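The Key to Flat 63

Meenakshi Bhardwaj had lived above the chemist's in Lodhi Street for nine years before she learned that her landlord was dead. The letter came from a firm called Tetik, who now owned the building. The rent would go up in November. There was also the matter of a missing key.

She read it twice and took it downstairs to Urmila Saxena, who had the flat below and kept a file for everything.

"They've sent me the same one," Urmila said. "Except mine says two keys."

"Did you ever have two keys?"

"I had the one. He gave it to me in an envelope and I signed for it."

She found the receipt in a folder between a gas bill and a guarantee for a kettle. It said one key, flat 63, deposit paid, and it had his signature, which was mostly a line. Meenakshi had no receipt. She had paid him in cash on the stairs, and he had written it down in a small green book – she could still see the book, with a rubber band round it.

"Then we need the book," said Urmila.
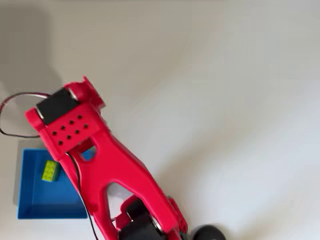
The Green Book

The landlord's sister had it. She lived at Unden, 70 minutes away on the slow bus, and she gave them tea and let them sit at the kitchen table while it rained. She had kept all his books in a biscuit tin. She didn't know what any of it meant.

Meenakshi turned the pages. He had written down the rents, the repairs and the price of paint. On some pages he had written what people told him. Mrs Saxena's chest is bad, get the window seen to. Then, further on, M.B. paid deposit, 256. Seemed worried. Don't put her rent up.

She looked at that for some time.

"Is it there?" asked Urmila.

"Yes."

"And the key?"

"One key," said Meenakshi. She turned the book round so that Urmila could read it.

The sister said they could take it if it was any use. Urmila said they would only need to borrow it, and wrote her a receipt. On the bus home Meenakshi held the book inside her coat. The window beside Urmila wouldn't close, so they changed places.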